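Getting a room ready for the Ziltico arm (and whether it's worth the money)

I've had the Ziltico on the $129 monthly plan since May and a few folks from the workshop have asked me for my list, so I finally typed it up. It's half tips and half review, sorry, I couldn't keep them apart. If you only want to know whether to rent one, skip down to the part about money.

What comes in the box
You get the arm, the two-finger gripper, a little camera that sits up at the wrist, a tablet for driving it, and a bag of hardware I still haven't sorted. The rolling base is separate. It's made by Transtead and you want it, because carrying the arm from room to room gets old by the second trip. Mine came with one squeaky caster. A drop of dry lube fixed it for a week and then it was back, so now I just live with it.

Before you roll it in
Pick up anything soft on the floor first. Socks, dish towels, the dog's rope toy. The base will climb a thin sock and then sulk sideways, and you'll be on your knees pulling threads out of a wheel.

Deal with cords next. This is the big one! Desk cords, lamp cords, the phone cord, whatever you've got trailing down the wall. I go along the baseboard with hook-and-loop ties and gather the slack into one small bundle close to the wall, so there's one thing to steer around. Don't pull it tight. A cord that hangs in a lazy curve will give a little if a finger brushes it, and one that's stretched straight will yank the jack.

Coiled phone cords are sneaky. They sit up on the desk where you don't think about them, then a loop drops over the edge right at finger height. Push the phone back a hand's width and lay the cord on top of the desk.

Close your drawers all the way. I caught a slide rail once with the corner of the mount, and it made a noise I could feel in my teeth. No harm done, but I check every drawer now.

Light is worth a minute too. If the sun comes in low, the wrist camera gets a big shadow under the desk and dark cords vanish into it. I put a clamp lamp on the floor, off to one side, and it helps a lot.

Driving under furniture
Close the fingers before you go in anywhere narrow. Open, they're wide enough to straddle a desk leg, and then you back up and the desk comes with you (light desk, thank goodness). Closed up, they make a nice slim wedge and you can see past them on both sides.

Those long slots in the fingers are handy for more than saving weight, too. You can see a bit of floor through them, so you can keep an eye on whatever is directly ahead while you creep forward. It took me a couple of weeks to notice I was doing that.

Go slow near wall plates. The speed setting runs up to 100 and I keep it at 12 for anything near a plug or a jack. Yes, it's boring. Put the radio on.

Come at a corner straight from the middle of the room if you can. When you come in along a side wall, the wall fills up so much of the camera view that it's hard to judge how far you've still got to go. I scuffed the paint that way, down low, where a melamine sponge took most of it off.

Picking things up
Pencils, bottle caps, batteries and wadded paper are all easy. Flat stuff is hard. A credit card on a smooth floor will make you want to throw the tablet. My trick is to slide it against the baseboard until one edge tips up, then pinch. It works maybe half the time for me, so keep a regular grabber stick in the closet.

For slick things like marbles or pill bottles, I bought the Sarkis grip sleeves. They pull on over the fingertips and they do grab better, but they cover the slots, and I miss the slots. I use the sleeves for kitchen jobs and take them off for everything else. Wash them in plain dish soap. I tried the dishwasher and one came out looking like a potato chip.

Keeping it clean
The fingers have a speckled matte finish that holds on to dust like you wouldn't believe. A dry paintbrush gets it out (the cheap one-inch kind), then a barely damp rag. No oily polish, or you'll find it later on everything you pick up.

Wipe the camera with a glasses cloth every time you park it. One thumbprint and the whole room looks like fog — I spent most of an evening blaming the Wi-Fi for that.

Check the screws where the fingers meet the mount once a month. Snug is plenty.

The money part
So, is it worth $129 a month? For me, yes, mostly. My knees don't like the floor anymore and I drop things all day long. The arm is patient in a way I am not. If you can bend down without making a noise, I'd say rent it for one month, have your fun, and send it back.

The deposit was $200 and I haven't had to test how fast they return it. The help line is friendly but slow. The printed manual is thin, and the section on parking is one paragraph that contradicts the tablet, so believe the tablet.

What I like: it's quiet, the camera picture is sharp up close, and the fingers meet cleanly right down the seam, which matters more than you'd guess when you're after a sewing pin.

What I don't: the camera sits low and looks mainly at the gripper, so anything up on a desk gets its top chopped off. I've bumped the underside of a desk more than once. Also the charging lead is way too short, and the arm housing shows up along the bottom of the picture and you can't do a thing about it.

A few odds and ends
Stick a bit of bright tape on any black cord you want to be able to find again. Black cord in a dark corner is no fun.

Felt pads on desk legs make it easier to nudge the desk back after you've pushed it.

Don't leave the tablet on the rolling base. Ask me how I know.

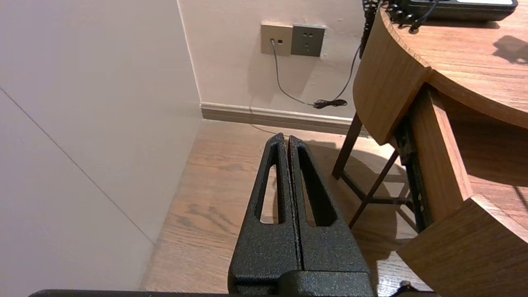 Prokopenko Workshop Club — Home Gadgets Team

Fingers shut and pointed ahead, beside the desk, with the wall jack and its thin grey cable still in view: that's how I like things before I go in after a cord bundle by the baseboard. Keep the desk to one side of you and take the open floor. If you've got a cord tip of your own, leave it in the binder by the drill press and I'll add it to the next version of this page.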